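Panel perforado gris para la pared del taller: ¿sirve de algo o es puro escaparate?

tornillo_flojo escribió:
Buenas. Llevo dos semanas mirando paneles perforados para la pared de encima del banco y cuanto más leo menos me fío. En la tienda me enseñaron el Wollcombe y me lo vendieron como si fuera a cambiarme la vida: que si cuelgas todo, que si amortigua el ruido, que si no se raya. El agujero me pareció minúsculo. Pregunté qué ganchos le iban y el chico me dijo que "los normales". ¿Cuáles son los normales? No supo contestarme.
El taller es un garaje estrecho, con una pared de ladrillo que suelta polvo y una sierra que molesta a los vecinos. Si una sola cosa me arregla el orden y el ruido, la compro mañana. Pero me huele a cuento.

Si-eun Joo escribió:
Te huele bien. Son dos productos distintos y los mezclan porque se parecen en el catálogo. El de herramientas lleva agujero ancho, con bastante separación, y aguanta peso. El de puntitos pequeños y muy juntos se usa para techos, frentes de mueble, tapas de radiador, cosas así. Ahí no cuelgas ni un destornillador.
Y lo del ruido, depende de lo que pongas detrás. Una chapa con agujeros atornillada al ladrillo no absorbe casi nada.

marejada_77 escribió:
No estoy de acuerdo con lo de "casi nada". Yo puse panel microperforado en el cuarto donde ensaya mi hija con el clarinete y se nota mucho. Antes aquello era una cueva de eco.

Si-eun Joo escribió:
¿Y detrás qué pusiste?

marejada_77 escribió:
Lana mineral, con rastreles. Vale, ya veo por dónde vas. Pero el panel es parte del invento, digo yo.

Si-eun Joo escribió:
Claro que es parte. Lo que digo es que a tornillo_flojo le quieren vender la tapa sin el relleno. Además una cosa es el eco dentro del cuarto y otra lo que oye el vecino a través de la pared. Para lo segundo, ni con lana vas a notar gran cosa.

pacoelbisagras escribió:
Yo tengo el Kellbridge, de agujero grande, y contento. Tres filas de ganchos, martillos, escuadras, alguna pistola de silicona. Los ganchos bailan un poco, eso sí. Cada vez que cojo la llave inglesa se viene el gancho detrás. Mi mujer dice que antes, con la caja, por lo menos las cosas no se caían.

tornillo_flojo escribió:
O sea, que contento, pero se te caen las cosas.

pacoelbisagras escribió:
Contento en general. Hay una pieza de plástico que sujeta el gancho por abajo y la venden aparte. Ahí está el negocio.

Young-sook Ma escribió:
Yo trabajé años en una tienda de cocinas y os cuento lo que veía. Todo lo perforado queda precioso en la exposición porque lo limpian a diario. En una casa, y no digamos en un garaje con sierra, los agujeritos se llenan de serrín. Cuanto más pequeños, peor. Con un trapo lo metes más adentro. Hay que ir con el aspirador y el cepillo blando.
Otra cosa: el color. El gris claro en la foto del folleto parece uniforme, pero con el panel puesto cambia muchísimo según por dónde le dé la luz. Tuve clientes que vinieron a reclamar que les habíamos servido dos tonos. Era la misma pieza.

tornillo_flojo escribió:
Eso del tono me suena a excusa de vendedora, con todo el cariño.

Young-sook Ma escribió:
Con todo el cariño te lo recibo. Pide una muestra grande, ponla de pie en el garaje y muévete alrededor. Luego me cuentas.

ruido_blanco escribió:
Tiene razón en lo del tono, aunque para un garaje me da exactamente igual. Dejo una de un panel gris claro de punto pequeño, mirado de cerca y en oblicuo, para que se vea.

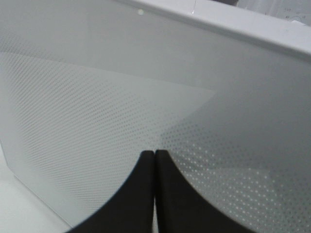 Gris claro, punto pequeño. Por la izquierda el dibujo casi se pierde y abajo a la derecha se marca mucho más.

ruido_blanco escribió:
A mí esa trama me gusta, pero díganme dónde se mete ahí un gancho de pared.

Si-eun Joo escribió:
En ningún sitio. Para colgar herramienta, descartado. Y fíjate en la zona más clara de arriba, que se ve casi blanca. Eso es lo que decía Young-sook de las reclamaciones.

tornillo_flojo escribió:
Vale, retiro lo de la excusa. A medias – sigo pensando que en la tienda deberían avisarlo antes de cobrar.
¿Y el Oneck, el que viene con los ganchos incluidos? Lo he visto a 1.599 pesos el módulo y el juego con balda a 3.003. Me parece un robo por una plancha con agujeros.

pacoelbisagras escribió:
Por 2.000 te haces tú uno de tablero, cortado a medida, y te sobra para tornillos. Eso sí, sepáralo de la pared con unos tacos. Yo no lo separé y los ganchos no entraban. Un sábado entero perdido desmontándolo.

marejada_77 escribió:
El tablero en un garaje húmedo se hincha. Yo eso no lo recomendaría.

pacoelbisagras escribió:
El mío no se ha hinchado.

marejada_77 escribió:
Porque el tuyo es de chapa, Paco. Lo has dicho más arriba.

pacoelbisagras escribió:
Hablaba del de mi cuñado.

tornillo_flojo escribió:
Bueno. Voy a pedir la muestra y a medir la pared con calma. De momento sigo con los clavos en el ladrillo, que feos son un rato, pero ahí siguen desde enero. Para la sierra preguntaré en el subforo de ruido.

Comentarios de los lectores (2)

anónimo: Yo compré un Seo de agujero grande y el paquete traía la mitad de los tornillos. Reclamé y me mandaron ganchos. Tornillos, ninguno.

lola_virutas: ¿Alguien sabe si los ganchos del Kellbridge valen para el Oneck? En la caja pone "universal", pero eso lo pone en todas.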